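# Sellthorpe CO2 Classroom Monitor

The Sellthorpe is a wall-mounted carbon dioxide monitor for classrooms, libraries and school offices. It shows the current reading, the room temperature and the relative humidity on one screen, and it keeps a record that staff can download at the end of the month.

Carbon dioxide builds up in a closed room full of people. A high reading means the room is not getting much outside air. The monitor does not test for radon, carbon monoxide, lead or mold, and it should not be used in place of a smoke or carbon monoxide alarm.

## What's in the box

- Sellthorpe monitor
- Wall plate with 2 screws and anchors
- USB power cord and plug
- Printed quick start card

## Details

- Sensor type: infrared, self-calibrating
- Display: black on gray, no backlight
- Stored readings: 40 days
- Power: USB cord only, no battery
- Warranty: 2 years from delivery

## Placement

Mount the monitor at seated head height, away from doors, windows that open, and supply vents. Keep it out of direct sun. A spot right behind the teacher's desk will read high - breath reaches the sensor before it mixes with the room air.

Leave the monitor plugged in for a full day before writing down any numbers. If it has been moved from another building, do this again.

## Records

Plarken is the free desktop program that reads the monitor. Connect the cord to a computer, open Plarken and choose the dates you want. Files save as plain spreadsheets, one per room. Districts that post air readings for parents can use the monthly summary page, which prints on one sheet.

The October update adds room names to the summary. Older monitors do not need to be sent in for it.

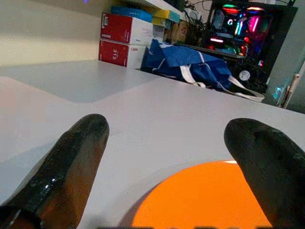

**Can one monitor cover two classrooms that share a folding wall?**

Use one monitor on each side. When the wall is closed, the two rooms can have very different readings.

## Ordering

Single monitor: $49
Price per monitor on school orders: $43

School orders ship from our Costello warehouse. Purchase orders are accepted - put the building name on the form as well as the district name. Replacement wall plates are sold separately under part name Busisus.

Prices last updated August 15, 2024.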